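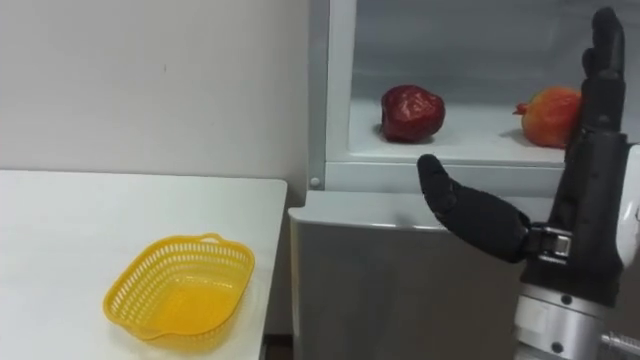 Two pieces of fruit on the shelf, yellow basket on the table.

I want to make a case for wearing one lipstick for a whole month. Same shade, same tube, every day, weekday mornings and weddings included. I did it all through August and I have been boring my friends with it ever since, so now it's your turn!

Some background. In July I tipped out my make-up drawer and sorted the lip things into a pile. Twenty-one of them. I had bought nearly all of them after seeing them on somebody else's face, usually under a ring light, and I could have told you the name of each one but not which of them I looked nice in. My sister-in-law Humaira Lashari picked up a brick-coloured satin by Skomgate and said "this is the only one I remember you wearing". So that was the one I kept out. The other twenty went in a shoebox on top of the wardrobe.

The first week was dull, I'll admit it. I got to Friday and wanted a berry. I wanted it badly enough to get the step stool out, and then put it back again. But somewhere in the second week I started getting good at my lipstick, and I can't tell you how much fun that is. I learnt that it sits best over balm that's been blotted off completely, and that if I press it on with a finger and stop short of the corners it looks soft and a bit lived-in. Two full coats with a brush and it's a proper evening mouth. A dab on the cheeks works too, if you're quick (it grips after a minute and then you're stuck with the stripe you've made). I had owned that tube for over a year and knew none of this.

We talk about make-up as if the skill is in the choosing. I think most of it is in the hands. The people whose faces I really admire, the ones I stare at on the bus, tend to be doing something quite simple that they have done a thousand times. My old colleague Josefina Navarrete has worn the same plum liner smudged along her lower lashes for as long as I've known her, and she can do it in a moving car. Give me that liner and I look as if I've had hay fever for a week. She hasn't got a better pencil than the rest of us. She's just drawn that line more often.

There is a serious argument against all this, and I don't want to skip past it. Make-up is play! Half the joy is turning up on Saturday as somebody slightly different, and a month of one colour can sound like a diet, or a telling-off. I have no time for the kind of writing that scolds women for owning too many lipsticks. Buy the lipsticks. I have bought two since September. What I'm suggesting is closer to practising one song on the piano for a while, and you can still put the radio on.
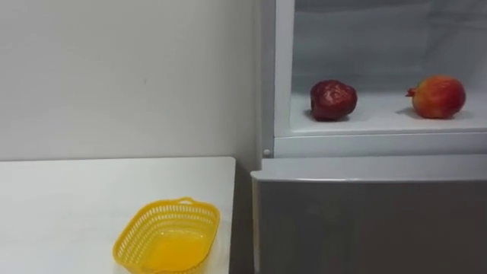 The yellow basket again, against the plain white wall.

I'd also say that it gave me more play, in an odd way. With the mouth settled, I had time for the rest of my face. I tried a wash of Folleck's mossy green on the lids, which I'd always thought I was too pale for, and it was gorgeous with the brick. I wore no mascara for ten days and quite liked my eyes. I found out that the peachy blusher I reach for without thinking fights with every warm lip I own, and that a cooler pink calms the whole thing down. You only notice that sort of thing when one part holds still.

If you fancy trying it, pick something you already have. Please don't go shopping for The One, you'll be there till Christmas. Go for a colour you can put on without a mirror if you have to, in a finish that wears off politely. Very matte formulas are hard going for thirty-one days - mine was a satin and my lips were still dry by the end, so I had a pot of Aidoo balm by the bed. And take a quick photo each morning by the same window. I was slack about this and I wish I'd kept it up, as the early ones look so stiff next to the later ones.

The shoebox came down on the first of September. I went through it with a cup of tea and it was lovely, like unpacking after a move. Nine went back in the drawer, some went to Humaira, and the old ones went in the bin. There's a Tivorard coral in there that I'd written off completely and now wear pressed on with a finger, exactly the way I learnt to do with the brick. I'm doing eyeliner next. Josefina has promised me a lesson.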